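Visits to places of worship: planning for pupils aged seven to eleven
Speaker notes for the afternoon session, Zacharopoulos Hall, Bikness

Opening

Welcome colleagues and confirm that the session lasts 70 minutes, including time for questions. The slides will be sent to all schools in the Bikness partnership. There is no need to copy them down.

State the purpose. The session deals with how a school prepares for a visit to a place of worship, what pupils should be asked to do while they are there, and how the learning is taken up again in the classroom. It does not deal with transport or costs, which are covered in the partnership's general guidance on visits.

Remind colleagues that the agreed scheme of work now expects every pupil to visit a place of worship at least twice before leaving primary school. The two visits should be to communities of different religions. A school with strong links to its parish church will of course wish to keep them, and the second visit is where most of the planning will fall.

Slide 2: What a visit is for

Read the statement on the slide, then pause.

A visit allows pupils to meet a religion as it is lived by people in their own area. Textbooks tend to present belief in a settled form. A pupil who has only read that Sikhs share a meal together may know the word langar and still have no idea of the noise of the kitchen, or of who does the washing up.

Draw attention to the difference between learning about a building and learning about the people who use it. Many of the worksheets submitted to us last year asked pupils to label a font, a pulpit or a minbar. These are useful words. They should lead on to a question about what happens at each of these places and what it means to those who take part.

Slide 3: Before the visit

The member of staff leading the visit should go in advance and meet the host. A telephone call is seldom enough. Matters to be agreed at that meeting are:

Clothing, head coverings and the removal of shoes
Whether photographs may be taken, and of what
Where pupils may sit, and whether boys and girls will sit together
Whether food will be offered, and what it contains
The length of the host's talk
Toilets, steps and access for wheelchair users

On the length of the talk, hosts are generous with their time and often have a great deal to say. Marska Primary asks its hosts to speak in short parts with a question or an activity between them, and has found that hosts are glad of the suggestion. The school sends its pupils' questions ahead, so that a host may choose which to answer.

Staff should also settle the difference between watching and taking part. Pupils may observe an act of worship. They should not be asked to join in prayer, to bow, or to receive anything which has been offered or blessed, unless the family has been told beforehand and is content. The letter home should say this plainly. (The model letter is in the pack, appendix 4.)

Slide 4: Parents and the right of withdrawal

Take this slide slowly. It usually brings the most questions.

Parents may withdraw a child from all or part of religious education. Where a parent raises a concern about a visit, the headteacher should offer a meeting before any form is signed. In many cases the parent wishes to know what the child will be asked to do, and an honest account of the programme settles the matter. Where it does not, the decision should be respected and suitable work provided in school.

Staff should not promise that a visit will contain no religious content. This has been said to parents on occasion, with good intentions, and it is plainly untrue.

Slide 5: During the visit

Show the sample timetable from the Guvura project, in which five schools worked with a mosque, a synagogue, a Hindu temple and two churches through the spring term. The pattern is simple: arrival and welcome, a period of quiet looking, the host's talk, questions, and a short task in pairs.

The quiet looking is the part most often left out when time is short – we would ask colleagues to protect it. Pupils in Year 6 managed it well when given a single thing to attend to, such as light, sound, or where the eye is drawn.

Clipboards should be kept to a minimum. A pupil who is filling in boxes is not listening to the host.

Slide 6: After the visit

Follow-up work should begin within the week. Suggested tasks include a letter of thanks which names one thing the pupil learned, a comparison with a building already studied, and a class discussion on a question the host left open. Older pupils may consider why members of the same religion might worship in quite different ways.

Teachers should correct mistakes with care. If a pupil writes that "all Jews" or "all Muslims" do a certain thing, the comment in the margin might be "Is this true of everyone?" Phrases such as "many Christians believe" should be modelled by staff in their own speech.

Assessment should be light. One piece of written or spoken work for each pupil is sufficient, kept in the usual book or folder and marked against the statements for understanding belief and practice.

Slide 7: Keeping the link

Hosts are often left wondering how the visit was received. A copy of the pupils' work, with surnames removed, is always welcome. Schools should agree the following year's visit early – by March where possible – and should avoid the main festivals unless invited.

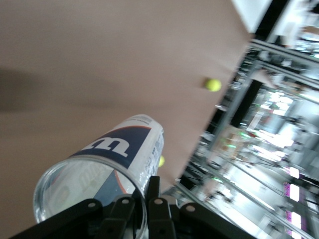

Schools which have no host at present should write to the partnership office, which keeps a list of communities in and near Bikness willing to receive classes. Please state the year group, the number of pupils and the term preferred. Take questions from the floor, and note any that need a written reply.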